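RUGEMALIRA -- The public library on Kolar Street will stay open until 9 p.m. through the end of April under a trial schedule approved by the town council, library director Stella Mwaipopo said.

The longer hours began on April 5, 2022. The building had been closing at 6 p.m., which Mwaipopo said left out many people who work during the day.

"We kept hearing the same thing at the front desk," she said. "People would get off the bus and find the doors locked."

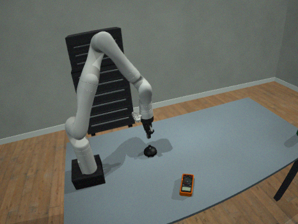
A white robot arm on a blue-gray table, with a black domed object on the tabletop.

A petition asking for evening hours drew 2,049 signatures over the winter. Rodrigo Barreto, who teaches at the adult school, gathered over 1,000 of them outside the Gronari supermarket. Many of his students share small apartments and have no quiet place to study, he said.

The council voted to pay for two extra desk clerks during the trial. Council member Kiprono Masanja voted against the plan. He said the money should go first to the roof, which has leaked above the children's section for two years.
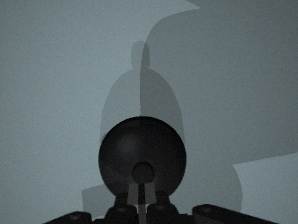
Masanja said he would support later hours next year if the repairs are finished by then. Bids for the roof work are due at the end of the month.

The Prustico coffee stand in the lobby will keep its regular hours and close at 4 p.m. Owner Shabani Rweyemamu said he may stay later if enough people come in.
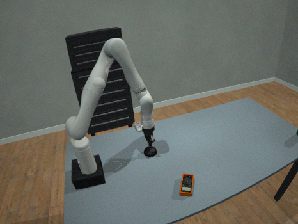

The arm's dark gripper at a black rounded object on the table.

Children under 12 must be with an adult after 6 p.m. The parking lot behind the building will be open and free in the evening. Books can still be returned at any time through the slot by the side door.

Branch manager Tumaini Makori will report attendance figures to the council before it decides whether to keep the schedule. 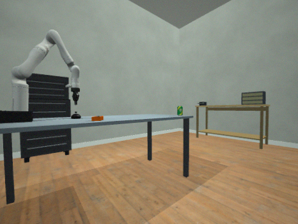
The gripper over a small black round object on the gray table.

Comments on the new hours can be left at the front desk or mailed to the library office.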